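Courses > Manipulation Lab > Handouts > Comparing grippers on soft and awkward objects

Manipulation Lab, Handout 4
Comparing grippers on soft and awkward objects
Prepared by Jolanta Walczak. Revised 2/5/25 after the complaints.

Read this before you come to the bench. I can tell who hasn't, usually by the smell of warm motor.

What we're comparing

You have two kinds of hardware to choose between. The first is the Zarken arm with its own parallel gripper, which opens and closes along a straight line and believes every object is a small steel block. The second is a pair of hand-held two-finger grippers, moved by you, with a camera looking down the fingers. The hand-held pair has no motor in the wrist and no planner. It has your wrist and whatever you had for a plan.

Same objects, same table, same task: pick the thing up, carry it over the rim of the tray, put it down inside. A trial counts as a success if the object is in the tray and in the condition you found it. "Mostly in the condition you found it" was tried as a category last year and has been retired.

Why food

Food is cheap, it comes in bad shapes, and it keeps a record of what you did to it. Squeeze a rubber test cylinder too hard and it springs back and says nothing. Squeeze tofu too hard and everyone at the table knows. Grapes roll. Dried dates have a skin full of ridges, so the contact patch changes every time you take hold of one. A tangerine is forgiving, and for that reason most groups want to do it first, second and third. You may do it once.

Fingers and pads

A bare finger touches a round object at very little more than a point. A ridged pad gives a bit and spreads the load, so you can hold with less force. That is the whole theory, and it fits on a napkin. What doesn't fit is that ridges help in one direction more than the other. If the object slides along the ridges, you have bought very little. Before each set, look at which way yours run and write it down. Ryszard Witkowska marked 100 lab reports in March and found the pad direction in so few of them that he asked me to put it in capitals. PAD DIRECTION.

Check also that the two fingers meet evenly. Close them on a strip of paper and tug. If the paper turns as it comes out, one finger is landing first, and your grape is going to leave sideways.

Force and width

The Zarken controller reports finger width and motor current. Current is not force. It is related to force in the way that a restaurant bill is related to how much you ate. Use the calibration sheet, and use the one for your own gripper, since the two sheets look alike and disagree.

The hand-held grippers give you width only, taken from the video afterward by the Gistura software. Load your recording, wait, then scroll through and check that it has tracked the fingers and not the pattern on the tablecloth. It is fond of patterns. We keep the printed cloth on the table on purpose. A plain gray bench makes every tracker look brilliant, and you would go out into the world with the wrong idea.

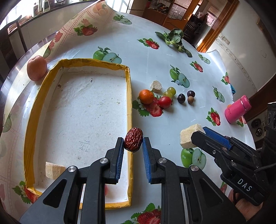

When you use both hands, decide beforehand which one moves first. Two grippers over one tray get in each other's way, and each also wanders through the other's camera view, which Gistura regards as a personal insult. Keep any trailing cord behind the wrist. A cord that drags across the table will move the small objects for you, and then your start positions are fiction.

What goes wrong, in order of popularity

Closing too early. The fingertips arrive, the object is not quite between them, and it shoots off. Wait.

Letting go too high. Tofu does not bounce. Touch down, then open.

Practicing on the test object. By the tenth squeeze it is a different object.

Blaming the pads. Sometimes fair — but do the paper test before you write it down.

What to hand in

One table of trials per gripper, failures included. One paragraph on which gripper you would choose for the softest object and what it would cost you on the hardest. Your recordings go in the Mazurek folder under your group name. The folder already holds 2744 files called "test," so please be more creative than that.

Clear the table before you leave, and don't eat the samples. They have been handled by robotics students.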